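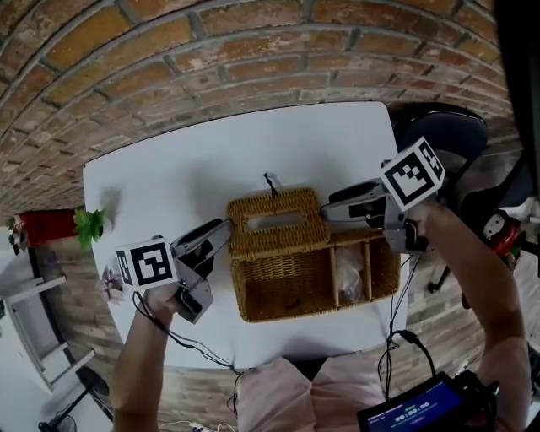
Prüfliste Aufnahmeplatz Drekeck, Software
Stand August, gültig ab Trirkora-Build 1279

1. Zeitbasis
Beide Greiferströme und die Kopfkamera laufen auf derselben Uhr. Zulässiger Versatz: 20 ms.
Ergebnis: i. O.
Kommentar: Nach Neustart des Loggers erneut messen, der alte Offset bleibt sonst im Cache.

2. Markererkennung
ArUco-Würfel links und rechts werden mit getrennten IDs geführt. Wörterbuch in der Konfiguration gegen den Ausdruck prüfen.
Ergebnis: i. O., mit Auflage
Kommentar: Bei Handgelenkdrehung springt die Pose zwischen zwei Würfelflächen. Filter aus dem Zweig Venckus übernehmen -- der Standardfilter glättet den Sprung nur.

3. Entzerrung
Fischaugenmodell geladen, nicht das Lochkameramodell. Kontrolle an Tischkante und Ziegelfugen: nach der Entzerrung gerade.
Ergebnis: i. O.

4. Segmentierung
Testobjekt: geflochtener Korb mit Fächern, transluzenter Beutel im mittleren Fach.
Ergebnis: nicht i. O.
Kommentar: Maske des Beutels zerfällt, 29 Bilder ohne gültige Kontur. Episode nicht für das Training freigeben. Ticket bei Stenenitz offen.

5. Öffnungsweite der Backen
Nullpunkt bei geschlossener Backe setzen, links und rechts einzeln.
Ergebnis: i. O.
Kommentar: Vorzeichen rechts war in der Konfiguration vertauscht, korrigiert.

6. Kabel
Führung über den Tisch ohne Zug auf den Steckern. Bei Paketverlust zuerst Stecker, dann Treiber prüfen.
Ergebnis: i. O.

7. Ablage
Prüfsumme je Episode, 2 Kopien, Build-Nummer im Kopf der Datei.
Ergebnis: offen
Kommentar: Zweite Kopie wird geschrieben, aber nicht verifiziert. Nachprüfung mit Punkt 4.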